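Ludance Home Notes
Workshop & Garage

The Drawer of Mystery Parts, and How to Shrink It

By Ghizlane Belkadi

Every house has one. Mine was the second drawer down in a bench I bought from a neighbor, and by June it would only open if you slid a butter knife in over the top and pushed down whatever was standing up in there. Usually it was a hinge. I have never owned a door that fits that hinge.

What follows is how I got from one jammed drawer to a drawer that closes. It took an evening, a pot of coffee and more ruthlessness than I thought I had.

Tip it out somewhere pale

Sort on a light surface. An old sheet works, and so does the back of leftover wallpaper. Small black screws vanish on a dark bench and reappear in your sock. If you use a sheet, fold the edges up over a few rolled towels so nothing makes a run for the floor.

Fasteners first

Pull out the screws, nails, bolts and washers before you look at anything else. Wood screws go in one jar, machine screws in another. Sort by length only if you enjoy it. I sorted mine by length once and it lasted until the next shelf went up.

Anything bent goes. Anything with a chewed-up head goes. You will tell yourself a stripped screw might be handy for something. Name the something.

Jars beat organizers

I paid good money for a Drunar organizer with 58 little compartments and now own 58 little places to forget things. Jam jars are free and you can see what's in them. Soak the labels off in warm water with a spoonful of baking soda, then rub the leftover glue with cooking oil. Wash the oil out properly, or your nails will smell like salad.

Label the lid and the side. A label only on the lid is useless the moment two lids are off at once - and two lids are always off at once.

Cords and chargers

Give each one a strip of masking tape near the plug and write down what it runs. If you can't say what it runs, it goes in a bag with the month on it. When the same month comes around again and you haven't opened the bag, take it to an electronics recycler. Loop cords loosely. Wrapping them tight around your hand is how they end up splitting at the ends.

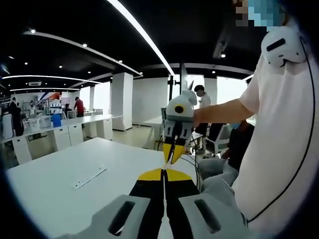 2 min read

Odd bits of metal

Strips, brackets, plates, the flat thing that came with the blinds. Keep the straight ones and store them upright in a tall can, long ones at the back. Run a file along any sharp edge before it goes in, so that you aren't reaching for a bandage later. A wipe of light oil on bare steel keeps the rust off through a damp winter.

Allen keys

You have enough. Keep one of each size on a ring and let the rest go. They will be back with the next bookcase.

Keeping it that way

Leave one small dish on the bench for strays and empty it when it's full. Mine is a chipped saucer from a Ruvport tea set, and it fills up faster than I'd like to admit. The hinge lives in it now.

Filed under: Garage, Storage, Small Repairs
Next: Getting Paint Off a Door Handle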